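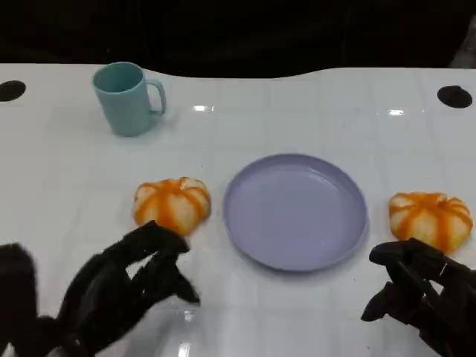

Fitzgerald Street Neighbors, July meeting
Notes by Ignacio Escobedo

Hi everybody! I'm taking the notes again because Geri is at her daughter's until the end of the month, so you get my version, with opinions left in. We got going at 7:10 p.m. in the side room at the Iltmont library (the big room had chess). There were 19 of us on the sign-in sheet, plus two kids who drew on the back of it.

June notes
Approved with one fix. I had written that the Stolau Avenue crosswalk was "done" and Pilar pointed out that only the paint is done and the sign still hasn't gone up. Fixed, sorry Pilar.

Money
We have $166 in the account after paying for the flyers. Dwayne asked if that includes the jar from the June potluck and it does. I'm still waiting on one person to turn in a receipt for the string lights, and if that's you, please do it before August because I would like to close this out and stop thinking about string lights.

Block party
This took up most of the night. We're asking the city for a street closure from noon until 8 p.m. on the stretch between Stolau Avenue and the alley behind the laundromat. The form wants signatures from the households on the closed part, and Marguerite has a clipboard and is going door to door. If she misses you she'll leave a yellow note. Please don't throw out the yellow note!

Food: same as last year, everybody brings a dish and the grills go by the hydrant side -- well, across from the hydrant, as Tom reminded us, because the fire inspector had words with us last time. Tom and Lucille are both bringing grills. Lucille wants it written down that hers is the one for vegetarian stuff and that she means it this year. Written down, Lucille.

We went back and forth on plates and cups. Last summer we filled the bins twice over with paper plates and then the wind got into it, and I was picking forks out of my hedge in October. Pilar's idea was that every household brings its own from home and takes them back home dirty. I thought people would hate this and I was wrong, it passed with only Tom against. We'll keep a small stack of paper ones under the sign-in table for guests and for people who forget (me). Put your name on the bottom with masking tape.

Music: Dwayne's nephew's band is a yes if they can stop by 7 p.m. There was a question about how loud they are. Dwayne said "medium." We agreed to point the speakers toward the laundromat, which will be closed by then anyway.

Rain plan: there isn't one. Marguerite suggested her garage, and then remembered what's in her garage. I'll ask the library if we can use their covered patio and report back.

Tree watering
The six young maples need water twice a week until it cools off and we only have names for four of them. The two by the bus stop are open. It takes one big bucket each, poured slowly, and if you go in the evening you'll get to hear the neighbor across the way practice trumpet (he's getting better). Lucille took one before we even finished talking, so now it's only one that's open. Email me.

Geltuson lot
Long discussion, short result. The Geltuson people still own the empty lot at number 119 and the weeds are up past the fence rail. Tom called them and got a voicemail, and then called again and got the same voicemail. Pilar has a mailing address that she thinks is good. I'm writing a polite letter and she's going to take out the parts that aren't polite. If nothing comes back by the August meeting we'll file a complaint with the city, which passed with no one against.

A couple of people would like to see a garden there someday. I would too, but we don't own it, so I moved us along.

Porch packages
Three more went missing, all in the afternoon. Dwayne is home most days and offered to take in boxes for anybody on his side of the street, just text him first so he knows to look. Thank you Dwayne, that's a really nice offer.

Odds and ends
-- The book box on the corner has a loose hinge. Tom has the screws.
-- Somebody left a blue umbrella at the June meeting. It's at my house.
-- Dues are still $20 per household and yes, you can pay me in cash.
-- Marguerite is looking for a used stroller for her niece.

To do before August
Marguerite: signatures for the closure form
Ignacio: library patio, letter to Geltuson, tree list
Pilar: edit the letter, ask the city about the crosswalk sign
Dwayne: tell the band 7 p.m. means 7 p.m.
Tom: book box hinge

We wrapped up at 8:35 p.m. because the library wanted its lights off. Next meeting is in August, same room unless the chess people finish early and we can grab the big one. Bring a chair cushion if you have one, those seats are rough.

Ignacio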